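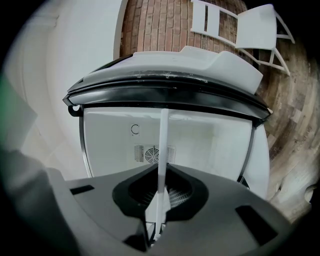 Genalyn Sison在给Stonetti的留言里写道，她搬进单间公寓以后买过一台小冰箱，到家才发现门朝着墙开，每次拿东西都得先把整台机器往外拖一截，"要是买之前能有地方让我开关几次门，这钱就不会白花"。

小家电借用服务一月启动，先试后买，到期可还

本地家居租售商Stonetti宣布，一月起在Rendard体验室推出小家电借用服务。居民可以到现场开合、挪动、擦拭样机，选定后带回家使用2周，到期归还或按标价买下。首批借用品以迷你冰箱和白色系台面小家电为主，面向单间公寓、合租房、宿舍和小型办公室的使用者。

服务的起因是门店长期收到的退换申请。Stonetti门店负责人Hiba Atallah表示，退回来的小家电多数没有故障，顾客填写的理由集中在尺寸、开门方向和电源线长度上。"说明书上写了宽多少、高多少，可是摆上桌以后盖子能不能掀到底，门打开会不会撞到旁边的柜子，数字看不出来。"她说。

体验室的布置

Rendard体验室保留了原有的红砖墙面，地面为灰褐色木纹板条。室内家具按普通住户的用法摆放，以白色桌子和柜子为主，没有设玻璃展柜和围栏。样机直接放在桌面上，来访者可以自己动手，不需要先向店员申请。

迷你冰箱放在靠砖墙的白色桌子上，机身黑白两色，白色的门向右打开，内有金属丝层架。冰箱顶上摆了一小盆绿植，桌子前沿留出了一块台面。负责室内布置的Jae-hoon Gil说，很多人家里没有多余的地面放冰箱，最后都是放在桌上或矮柜上，体验室照着这个高度来摆，来的人站着开门、弯腰看里面，跟在家里差不多。

Jae-hoon Gil建议，来访者事先量好三处尺寸：桌面进深、桌面到上方吊柜或搁板的距离，以及桌子右侧到墙或到下一件家具的距离。最后一项常被漏掉。门向右开的冰箱如果紧贴右侧墙壁，门开不到位，里面的层架就抽不出来。他还提醒，家里的桌子如果是折叠桌或细腿桌，请先查看桌子的承重标识，拿不准的可以把桌子的照片带到现场问。

台面小家电方面，白色机身、白色上盖的款式被问得最多。Hiba Atallah介绍，浅色机器放在窄小的厨房里不显拥挤，但上盖与机身相接的那一圈容易积灰和留下划痕，深色边框尤其明显。体验室的样机每天有人触摸，用过的痕迹会保留，方便来访者判断一台机器日常使用之后的样子。借回家的机器则在每次出借前单独清洁。
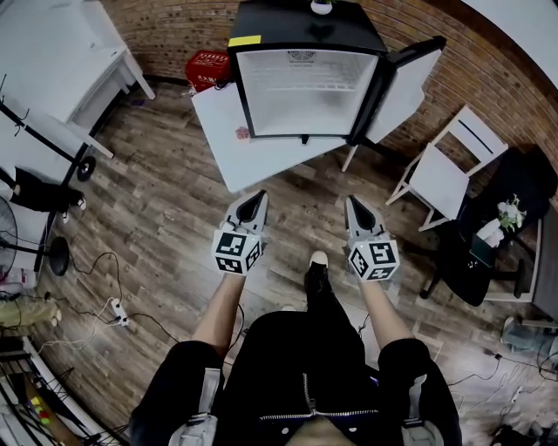
借用办法

凡持有本地住址证明的居民均可办理。单次借用收取服务费50元，借满2周归还，不另收清洁费；决定购买的，服务费从货款中扣除。标价超过1000元的机型暂不外借，可在体验室试用。

首月共准备50台借用机，借完为止，归还的机器经检查和清洁后重新登记。每户同一时间只能借一台。借用期内如果机器出现故障，请停止使用并联系门店，由Stonetti上门取回，不要自行拆开底部或面板。

领取时店员会与借用人一起核对配件，包括层架、上盖、电源线和说明书，双方在清单上签字。归还时按同一份清单核对。包装箱请保留，没有电梯的住户可以预约搬运，由Balten配送承担，楼层费按Balten的价目表收取。

带回家以后

Stonetti随机附送一页使用提示，由Sandamali Jayasinghe编写，主要内容如下。

迷你冰箱搬动后先直立静置，静置时间以机身说明书为准，然后再通电。机身背面和两侧留出散热空隙，顶上不要盖布或堆放纸张。

电源线沿桌腿或墙边走，避开门口和椅子经过的地方。插线板放在看得见、踢不到的位置，不要压在地毯下面。大功率电器不要与冰箱共用一个插线板。

台面小家电使用前，先确认上盖完全掀开时不会碰到吊柜。擦拭前拔掉插头，用拧干的软布擦上盖和边框的接缝，面板上的电源标志处轻轻带过即可，不要用钢丝球或含颗粒的清洁剂。

冰箱门口的密封条每周擦一次。饮料瓶洒漏以后应当天清理，层架取出用温水冲洗，晾干再放回。

借用期间，建议在便签上记下每天开门的次数、放了哪些东西、噪声在夜里能不能接受，归还时带来。Sandamali Jayasinghe说，写过便签的顾客到店里问的问题比较具体，店员也容易给出换大一号或换小一号的建议。

后续安排

借用服务先试行一季。Stonetti将根据归还时收集的意见调整机型，夏季前后计划加入落地风扇。旧机回收也在商谈之中，合作方为Ham，具体办法确定后另行公布。

Rendard体验室上午十点开门，晚上七点关门，中午不休息。参观和试用不收费，无需预约；办理借用请于晚上六点半之前到场，并携带住址证明和付款凭证。带儿童来访的顾客，请注意地面上的电源线。

关于Stonetti

Stonetti经营家具和小型家用电器的租赁与零售，主要服务小户型住户，业务包括选型、送货、摆放和到期回收。

媒体联络：Stonetti门店办公室，Hiba Atallah
采访和拍摄请提前一个工作日与门店联系。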